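Last updated: 7 April 2020

To: the Prastell paper crafts list
Subject: Re: glue sticks and wavy pages

> Does anyone have a way to stop thin white paper from rippling
> when you glue it? My little booklets look like potato chips.

Oh, I do sympathize! I made 60 of those booklets in February and I think the first dozen went straight in the recycling. What helped me most was giving up on the wet glue and going back to a plain old stick. Keep one hand spread flat on the sheet while the other works along the edge, and go easy on it — two thin passes beat one thick one.
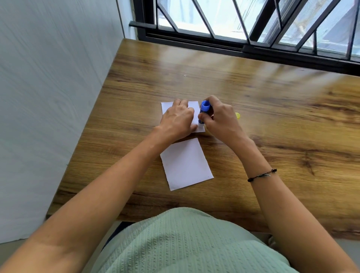 Geraro wrote back that thin passes never hold for long, and that a night under a heavy book matters more than the glue.

I'm sure the book helps, and I use one too (the big atlas, if I can lift it). I'd only add that you should wind up just a sliver at a time. Any more and it smears or snaps off, and then you're picking crumbs out of the fold for the rest of the evening.

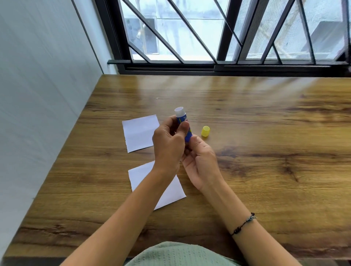 Glue stick with its cap off, by the window.

Do let us all know how the next batch goes!

Comments (2)

Choo: Wax paper between the pages before you press them, please!

Indent: Mine took 3 days to flatten but they did.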